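Home Exteriors and Interiors > Windows, Doors and Glazing
Thread: Bifold or French doors for a 70 inch opening? Going in circles

marlowporch wrote:
Hello everyone, first post after reading along for most of the fall, so please be gentle. We have a dining room at the back of the house that opens onto a small deck, and the old hinged door with the two fixed panels beside it has had its day. The bottom rail is soft, the sweep has been replaced twice, and in a hard west wind you can feel the draft on your ankles all the way over at the table. The rough opening is 70 inches wide, a bit of an odd size for our area, and that seems to be where all my trouble starts.

I've had two quotes. The first is for a three-panel aluminum bifold in the Wollo range, opening out. The second is for a pair of French doors from Plasside, fiberglass, also swinging out, with a narrow sidelight on one side to make up the width. The bifold costs more, but not by so much that it decides the thing for us. My wife loves the idea of the whole wall folding away in summer. I keep thinking about January, and about my mother, who visits often and uses a walker, and whether she'll manage the threshold.

If you've lived with either one through a real winter I would dearly love to hear from you.

tilt_and_turn_ted wrote:
Welcome! Good question, and you've already landed on the bit that matters, the threshold. My vote is French doors, and I'll tell you why. On an opening that small, a three-panel bifold gives you a lot of frame and not so much glass. Every panel has its own stiles, and when they're closed (and they'll be closed eight months of the year, let's face it) you're looking at two thick vertical bars right through your view. We put a bifold in at our last house, in an opening much wider than yours, and even there I used to notice them over breakfast.

When you get the drawings, ask for the clear glass width and not only the frame width. The salesman may have to go off and find it for you.

Queenie_B wrote:
I'm going to disagree with Ted, with affection as always. We have a three-panel in an opening only a little bigger than the one you describe and I wouldn't trade it for anything. The trick is that one panel works as an everyday door. You go in and out by that one and hardly ever touch the others from October on, then the first warm weekend you fold it all back and the kitchen is twice the size. The bars disappear after a week, you stop seeing them, same as you stop seeing the bars on any window.

About your mother: ask for the low threshold. Ours sits nearly flush with the floor and my neighbor rolls her grandson's stroller over it without a thought. The catch is that the low version has a weaker rating against driving rain than the raised one, so if there's no overhang above the deck, think hard about drainage. Do you have any kind of roof out there?

marlowporch wrote:
Thank you both, this is so helpful already. No roof, I'm afraid — just a gutter above and then open sky. And it does face west, so whatever weather is coming, we get it first.

tilt_and_turn_ted wrote:
West-facing with no overhang and a flush threshold? Queenie, be fair now. That's asking for a wet floor.

Queenie_B wrote:
It's asking for a channel drain, Ted! They've been around for years and they work. Ours runs the full width, with a grate on top that I lift out and rinse when the leaves come down. I'll grant you it has to be set properly into the deck, with somewhere for the water to go, and that was a day's labor we hadn't planned on.

sashcord wrote:
Fitted doors for a living until my knees gave out, so take this for what it's worth. You're both right, and the product matters less than the sill it sits on. I've pulled out expensive doors that leaked from day one, and nine times in ten there was no sill pan under them, or the pan was there but pitched back toward the house. Marlow, you mentioned the bottom rail is soft. Before you choose anything, get somebody to lift a piece of the interior trim and put a screwdriver into the subfloor. If it goes in easily, you have a repair to price before you have a door to price.

Other things I'd want in writing, whichever way you go:
Who supplies the sill pan, and what it's made of.
Whether the header has been looked at. A top-hung bifold puts its weight up there, and an older header may well sag enough to make the panels bind.
Who comes back to adjust the hinges after the first season. Every door of this kind wants a tweak once the house has moved around it.
What happens to the siding at the edges, because somebody will have to cut it.

marlowporch wrote:
Oh dear. I did the screwdriver test this morning with my coat still on, and it went in a good deal further than I wanted it to, on the hinge side. The other end feels sound. I suppose I'm glad to know! The Wollo quote says "sill preparation by others," and I'd read straight past that line. The French door quote says nothing on the subject whatsoever.

Has anyone used Ardeleanu for the fitting? They're the ones who quoted on the French doors. Friendly people, took their time, measured everything twice and drank a cup of coffee with us.

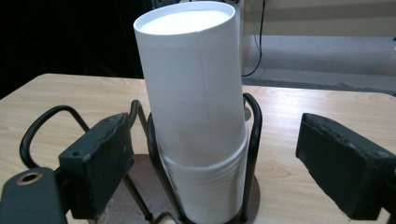

Jahangir Paul wrote:
We used Ardeleanu two years ago for a pair of French doors and I'd have them back, though with one caution. Their first price didn't include repairing the subfloor either, and once the old door was out and the rot was showing we were hardly in a position to shop around. The extra came to $304, fair enough for the work, but I'd have liked to know ahead of time. Ask them for a figure now, while your old door is still in the wall. The doors themselves have been lovely. One leaf dropped slightly in the first winter and they came out and reset it at no charge.

tilt_and_turn_ted wrote:
That's a good report. And did you go with the raised threshold, Jahangir?

Jahangir Paul wrote:
Raised, yes, with a little ramp on the inside for my father. It's an aluminum one from Arnon, $127, and it lifts away when we want to sweep. He was grumpy over it for a week and now he goes up and down without looking. We're on a windy corner, and I haven't once had to put a towel down.

Queenie_B wrote:
Well now, a ramp on the inside I hadn't considered. I still say she'll miss the big opening in June, but with no roof over it I can see I'm losing this one — gracefully, I hope.

sashcord wrote:
Check the slope on that ramp against the walker before you buy. A longer one is kinder, and you have the room for it if the table can shift over. Make sure the doors still lock easily from where she'd be standing, too.

marlowporch wrote:
You've all been so kind. I talked it through with my wife over supper and we're leaning toward the French doors, provided Ardeleanu will put a number on the subfloor and write the sill pan into the quote. She'd like to ask them whether the sidelight could be made to open for a breeze, as a sort of consolation for the bifold. I'll call them in the morning and post what they say.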